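4.2 Collecting demonstrations on the kitchen table

All demonstrations were recorded on one table, which we call the Vestska layout after the room it was first set up in. Two arms, parallel grippers, one fixed home pose each. Objects are everyday kitchen things, picked so that a single session covers thin rims, handles, a hinged door and a drawer. No object was altered or marked for tracking. Lighting as found, blinds down.

We recorded 1438 demonstrations with 3 operators. Of these 300 were held back for testing and never seen in training, not even for picking the checkpoint. Operators were told the goal in one line of text ("put the plate in the rack") and nothing else. No script for which arm goes first. This matters later, see 4.4.

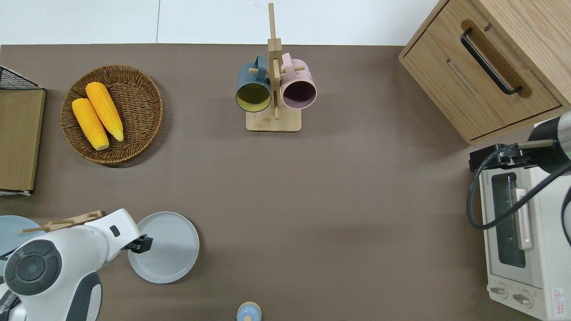

Views from the head camera are the ones the policy leans on most. When we masked them at test time the success rate dropped much further than with either of the outside views masked, though the head view is also the one with the worst blocking. An arm reaching in from the lower left covers a good part of that side, so that the pale blue plate at the edge is only partly visible while the light grey one lying flat on the table is clear. Cases like this we kept. Early on we threw out any clip where the target was hidden at the start, and the policy trained on what was left would simply stall whenever it lost sight of a plate. Keeping them cost us nothing in training time and the stalls mostly went away.

Clips were trimmed by hand at both ends. Gisela Tiedemann did the first pass and wrote the rules for it: start at the first commanded motion, end when both grippers are open and clear of any object. Clips which broke either rule were re-trimmed, not dropped. Gaps in the joint log longer than a few frames were a reason to drop.

4.3 Labelling contact

The method needs to know when a gripper first touches an object. Force readings alone are poor for this with light things, a plate standing in a slot gives way before the signal leaves the noise. We therefore combine three cues: wrist force, finger opening, and a per-frame contact score from the fixed cameras. The score comes from a small network (Heltard) trained on hand-labelled frames. Weights for the three cues were set once, in May, and left alone after that.

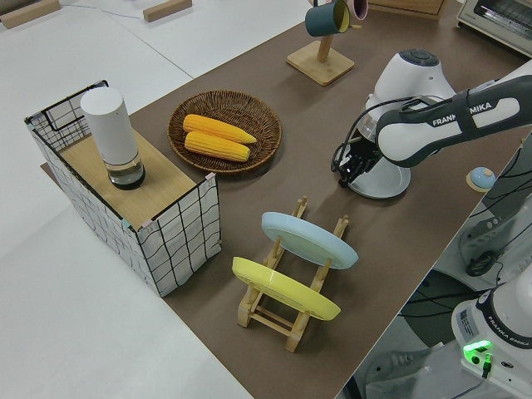 Where the cues disagree we take the earliest one that is backed up by a second within a short window. Simple, and it beat the learned fusion we tried first, which fitted the operators' habits more than the contact itself. Disagreement is highest for plates, lowest for mugs. Wicker and other woven surfaces confuse the camera score, as the texture looks like a finger edge at low resolution, so for those we switch the score off and live with two cues.

The labels are used in two places. Firstly to split each demonstration into approach and handling, with a seperate action head for each. Secondly as a training target of its own, so that the policy predicts time to contact along with the next motion. Taking out the second one hurts more than taking out the first. We did not expect that and have no good account of it yet.

4.4 Two arms, one rack

The hardest task in the set is unloading plates with both arms free to act. Operators solve it in different ways: some work from the near slot back, some pick whichever plate suits the closer arm. A policy trained on the raw mix averages the two and reaches between slots. Conditioning on the arm that makes first contact, taken from the labels in 4.3, removes most of this.

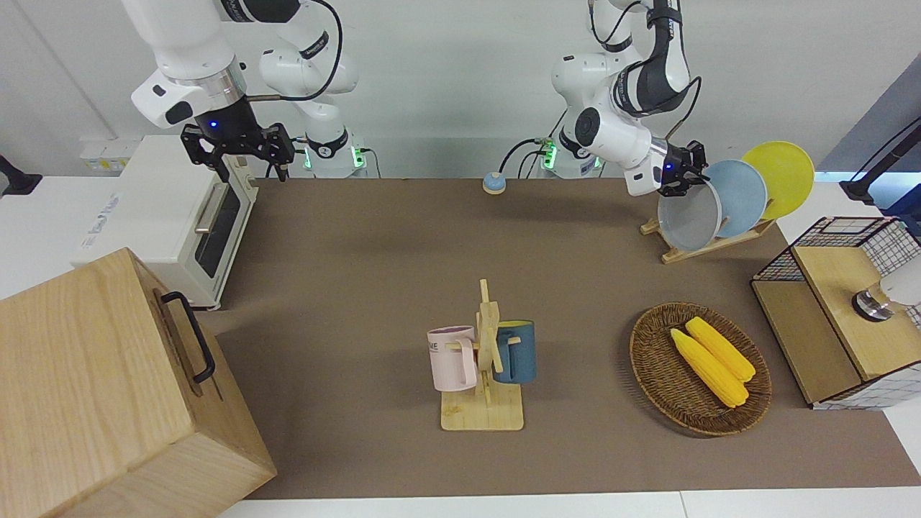 Figure 3: Plate task, fixed view. Left gripper at the rim of the nearest of three plates in the rack; right gripper open, not holding anything.

In the first-contact condition the idle arm is not frozen. It is still driven by the policy but with its target pulled towards home, which keeps it out of the way without a hard rule. The pull strength was tuned on Zindedberg, our simulated copy of the table, and carried over unchanged. We also compared against the Vasiliu baseline, which picks the arm by distance only. It does fine when plates are well apart and poorly in the rack, where the closer arm is often at a bad angle for the slot. Of the failures we looked through by hand, 43 were of this kind: right plate, wrong arm, fingers comming down across the rim instead of along it.

Timing was not matched between the methods. The baseline runs at a lower rate and we left it at its published settings, so the durations should be read with some care; success rates are unaffected by it as no time limit was applied.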